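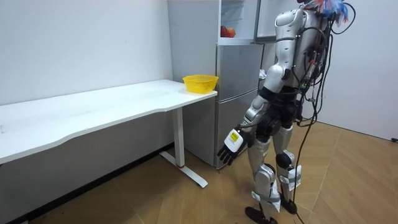

Agudelo asked last month whether fruit has to go in the fridge at all, having always kept hers in a bowl until it went soft. A fair question, and the answer depends on the fruit and how fast you eat it. This page covers moving round fruit such as apples, plums and peaches from the table to the fridge.

What you need

A small plastic basket with holes in the sides
A table or desk close to the fridge
A clean, dry cloth
Kitchen scales, if you like to keep track

Before you start

Leave hard peaches and plums out at room temperature until they give slightly near the stalk. Apples can go in straight away. Don't wash anything yet. Wipe off any soil with the dry cloth and take out fruit with splits or brown patches, to be eaten today or cooked.

Put the basket at the end of the table nearest the fridge, so that you aren't walking across the kitchen with the door hanging open.

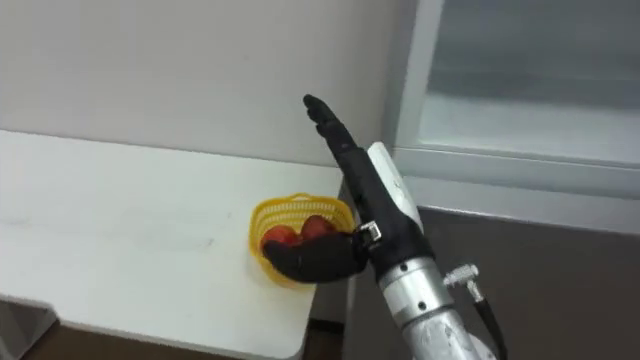
Keep each basket to a single layer. A small one takes 400 to 500 g of fruit without anything being squashed. If you have more than that, use a second basket.

Step 1. Clear a space on the shelf first. Wipe it with warm water and a drop of washing-up liquid, then dry it.

Step 2. Open the door fully and leave it open while you work.

Step 3. Move the fruit one piece at a time, holding it round the middle. Pulling it by the stalk can tear the skin.

Step 4. Set the pieces down with a finger's width between them, away from the back wall, where they can freeze.
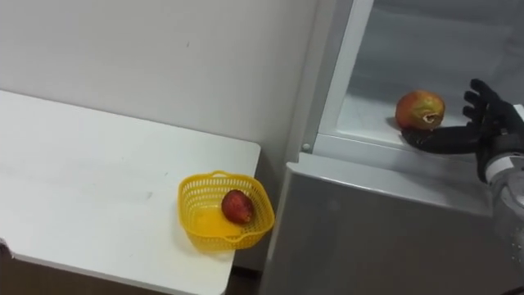
Page last changed: July

Step 5. Check the basket before you put it away. Small plums are easily left behind.

Step 6. Shut the door and rinse the basket under the tap.

How long it keeps

Ripe peaches and plums are best within 2 days. Sound apples should manage 21 days, often longer. I look through ours every Sunday and take out anything wrinkled. 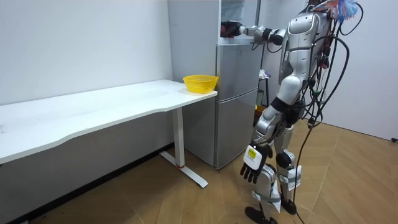
Reaching into the upper compartment.

If the top shelf is too high to see into, keep fruit lower down and use the top for jars. Wash each piece just before eating.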